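4.2 The letters that wouldn't let go

I'll be blunt, our worst failure was a boring one. The arms had to sort foam letters onto plates, and in 11 of 500 trials the gripper opened, the log said "released," and the letter stayed stuck to a finger (argh!).

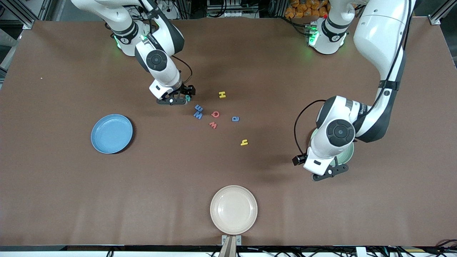
Figure 3. Both arms over the letters and plates during the sorting task.

Joanne Parsons blamed the foam, I blamed my own code, and we were both partly right. The release check only looked at finger width, so a clinging letter counted as placed and the arm happily went off for the next one.

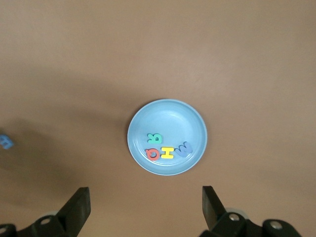

We now compare wrist views before and after each release, and Valentin Mihăilă added a short pause at full opening.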